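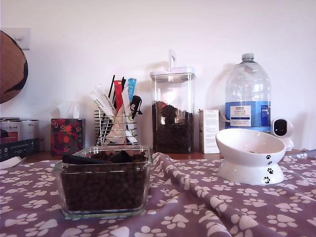

Written by Annelies Trummer
Apr 29, 2025
Filed under: Home, Animals

Since November we keep all the cat food on one table in the hallway. Before that it was everywhere. The big bag stood in the kitchen cupboard between the flour and the potatoes, the treats were in three different drawers, and the scoop was always in the place where I did not look. My neighbour Elsie Nuttall fed the cats when we were in Austria, and she telephoned me twice in one weekend to ask where things are. After the second call I decided to make a proper corner for it.

The table was in the flat already when we moved in. It is a simple wooden one and I like the warm brown of it, but cats are not kind to wood, so I wanted a cloth. I found the purple one with white paw prints at a market, and I must admit it is not my usual taste. Jamie said it looks like the waiting room of a vet. But I have become fond of it. It never lies flat. I pull it straight in the morning and by noon it has its folds again, and I have stopped to fight with it. It also does not reach quite to the wall, so at the back you still see the wood, and there I put the things which should stand firmly.

The kibble lives in two containers, and this is the part I am most content with. The tall plastic canister with the flip lid is the storage. It closes airtight, and the handle on the top is good for me because my hands are not so strong in winter. I can see through it how much is left, so I know when I must order. When it is down to half, I write it on the shopping list. Earlier I always noticed on a Sunday evening, with the cats sitting beside me and watching.

The second one is a glass food container, the rectangular kind which you would use for lasagne. I had lost the lid of it long ago and did not want to throw it away. I fill it from the canister, nearly to the top, and the dark grey scoop stays lying on the kibble. It is the daily portion box, if you want. I know that food should be better closed, and if you have a damp flat I would not recommend to leave it open. In our hallway it is dry and the glass is emptied quickly. I wash it with hot water before I fill it again, and I let it dry completely, otherwise the kibble sticks at the bottom.

For the treats I use a chrome wire holder made of rings. I think it was meant for cutlery, but I am not certain, I have it from my aunt Notburga. All the sachets and sticks go in there standing up, the red one and the light blue one and the long pale ones which always lean out to one side and cross each other. It is too full. I know it is too full. Every time I go to the shop there is some new sort, and the old cat, who is called Nerkov after a village in a book, eats only the new sort. The young one eats everything, including once a piece of the packet, and that is the reason why nothing lies around open any more.

On the left I have the tissues, in a box with a red and orange flower pattern. It does not match with the purple at all. Jamie has moved it to the bathroom 2 times and I have brought it back. I need it for small cats' noses and for the crumbs which fall down when I fill the glass.

What I still would like to change is the light in the hallway, and I would like a small tray under the glass so the crumbs do not go into the folds of the cloth. If somebody knows where to buy a flat tray with a low edge, not too expensive, please write it in the comments. Next week I go again to the market and I will look there too.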